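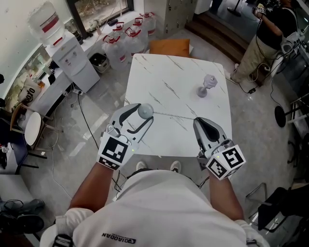 Handheld gripper recording: house rules

Readme for the Grinenora set. Last edit Jun 26, 2018. Replaces the old Coelho notes, bin those.

What's in here

1,027 episodes, two grippers, string and small-object tasks on a tabletop. Folder names follow the Elo scheme (task, operator number, take). Anything marked "hold" hasn't been checked yet, don't train on it.

Before you start

Marker cubes clean, both of them. No tape over the black squares, no fingerprints.
Green light on each gripper before you touch anything on the table. No light, no take.
Cables flat and out to the sides of the table. Never under your feet.
Closed shoes. Trainers fine, sandals not.
Chairs pushed back so you can step away without looking.

While recording

Stand at the near edge, one gripper per hand, arms forward.
Keep the cubes facing out. If your sleeve or wrist covers one, tracking goes and the take is no good.
With string: take hold of one end first, then the other. Slow. Jerking it makes the fingers slip and we cant label the contact.
Keep string off the floor. Dropped it? Stop, mark the take as failed, start again. Do not pick up and carry on.
Only the task objects within reach.
No faces in the head view if you can help it. Anyone else in the room stays on the far side of the table.

After

Rename straight away, not at the end of the day.
Failed takes are kept, in their own folder. They count.
Batches go up to Plernis in lots of 100. Short batch, leave it till next time.

Known problems

Clocks drift between left and right, worse on long takes. Fix due in August.
A few early takes have the left and right lables swapped, see swaps.txt.
Pale tabletop fools the auto exposure. Set it by hand.

Use

Research only. Don't repost single frames with people in them, ask first.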